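Features > Home Tech > Chores

The Long Road to a Clean Whiteboard

Wiping a whiteboard takes a child a few seconds and no thought at all. I have spent most of February asking people who build machines for a living why it takes a robot so much more, and I have rarely had so much fun with a dull chore.

The trouble is pressure. Push too lightly and the eraser skates over the ink. Push too hard and a small board tips over or slides away. People fix this on the fly, with a wrist that gives a little and an eye on the line that's left. A machine has to get that from somewhere, and at Bultine, a workshop in Zalville, it gets it from people doing the job with the same kind of grippers a robot would use — two fingers and very little feeling.
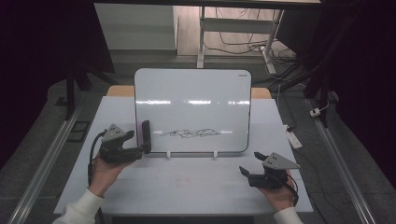

Kinga Vörös thinks wiping is a better test than folding shirts, and she wishes more labs would bother with it. A badly folded shirt still looks like a shirt, she told me, but a smear is a smear and anyone can see it.

I tried the grippers myself and was terrible! My first pass left a gray ghost of every loop, and on my second I knocked the board flat. By late afternoon I could clear a line in 3 strokes, and I was as proud as if I'd learned to juggle.

The robot arm the team calls Hajdu learns from sessions like these. In its last round it cleaned 78 percent of the boards it was given, up from 40 percent the round before. Most of the misses came from glare, which can hide a thin line or look like a patch already wiped. Move the lamp and the score moves too, so the team keeps moving the lamp.

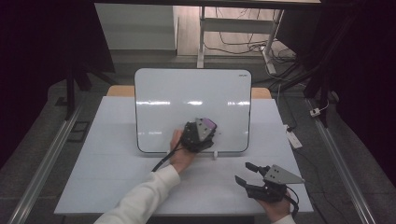 Eraser to the board, with the second gripper open and free.

Can it do your kitchen yet? No. A stove top has grease, knobs and last night's rice, and the arm has met none of them. Shop floors are closer. Poltis, a parts packer across town, wants the marks wiped off its shift boards every night, and that job has the same board in the same spot every time. I'd bet on that one happening first, and I'd happily drive back to watch it — even if it's only a wipe.

Related stories
Why Socks Still Beat the Sorting Machine
A Night Shift With the Floor Scrubbers
Can a Robot Load Your Dishwasher?

Contact us | Copyright, all rights reserved | Back to top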